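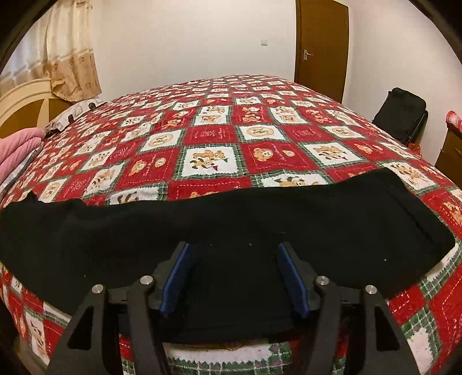
Figure 1. Gripper open over black cloth on the teddy bear bedspread.

Finding the Edge of Dark Cloth from a Hand-Held Gripper
Final report, Robot Perception Project Course
Aitana Escobar

Summary

I tried to teach a small network to find a graspable edge on a piece of black cloth, using video from a camera mounted on a hand-held gripper. The network does this fairly well when the bed under the cloth is busy, and poorly when the bed is plain. My proposal predicted the reverse, with some confidence, and I have left the proposal in the appendix as required.

1. Background

Folding work in our lab has mostly used the Bansal set, in which pale towels lie on a gray table under good light. Towels like that are easy to segment. Clothes on a bed are another matter, and black clothes are worse, because wrinkles, hems and shadows all land within a few brightness levels of each other. Jakenness, the edge detector we were given as a baseline, was tuned on the Bansal towels. On black knit it mostly reports that there is no cloth.

I wanted to know two things. First, how much of that failure comes from the cloth and how much from what is under it. Second, whether a person moving the gripper by hand gives enough changes of viewpoint to make up for the missing contrast.

2. Data

I recorded 177 demonstrations: approach the cloth, close on an edge, lift, lay it down again. They were split between a plain white sheet and the patchwork bedspread in the figures, which has red and cream squares, plaid strips between them and a great many bears. Both were recorded with the same gripper and the same wide lens.

Out of the recordings I pulled 3038 still frames and labeled them by hand, marking the visible border of the cloth and the point where I would pinch it. Labeling was done in Urkumeo, which crashes if you undo twice in a row. I learned to be decisive.

Frames where motion blur hid the border were marked "unsure" and kept out of training, though I kept them for the tests in section 4. Anyone repeating this should settle the rule for "unsure" before starting. I settled mine partway through March and had to go back over everything. 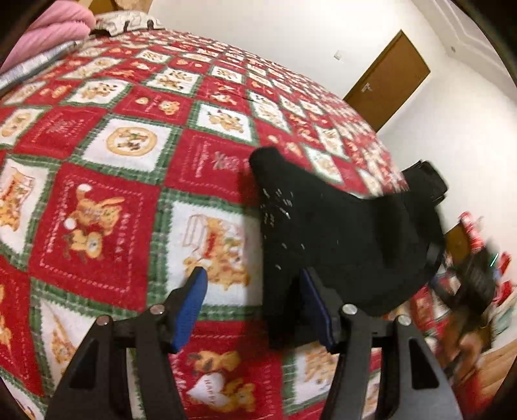

Figure 2. Black fabric by the right finger, its right edge blurred.

3. Method

The network is a standard encoder with two heads, one for the cloth border and one for the pinch point. I masked the fingers and blue pads so that it could not simply learn "the answer is wherever the gripper is pointing." An early version did learn exactly that, and scored beautifully. I was proud of it for an entire afternoon.

The dark corners of the wide lens were masked too. They are black and curved, and the network was very willing to pick them up.

Camera motion came from the Bromside tracker. It likes texture, and a bedspread full of corners and printed lettering suits it. On the white sheet it drifted badly whenever the wall and door were out of view - which, with the gripper pointed down at the bed, was most of the time.

4. Results

I held out 27 demonstrations on the bedspread. The predicted pinch point fell on a real edge in all but seven of them. On the white sheet, where I had expected the higher score, the border was sharper in single frames but the pinch point wandered from frame to frame, and the final choice was often in the middle of the cloth. When I fed in the hand-corrected camera motion, most of that gap closed. So the sheet itself was innocent, and the tracker was the weak part.

A smaller finding concerns lint. The black fabric carries white flecks, and in the attention maps the network leans on them to follow the surface between frames. I ran a lint roller over the cloth and recorded a short extra batch. Tracking on the cloth got worse. My advisor has asked me not to title the paper after this.

The "unsure" frames were hopeless for both versions. Blur at the border removes the one cue the network has.

5. Limits

All of this is one bed, one room and one pair of hands. Nothing was run on an arm, so "graspable" here means graspable by me. The network may also know these particular bears too well, and a different busy bedspread would be the first thing to try. Jakenness should be retrained on my labels before anyone quotes the comparison, and I ran out of cluster hours before I could do that.

Labels and the training script are in the course folder. The pinch point file uses row, column order, and the border file uses column, row. Sorry.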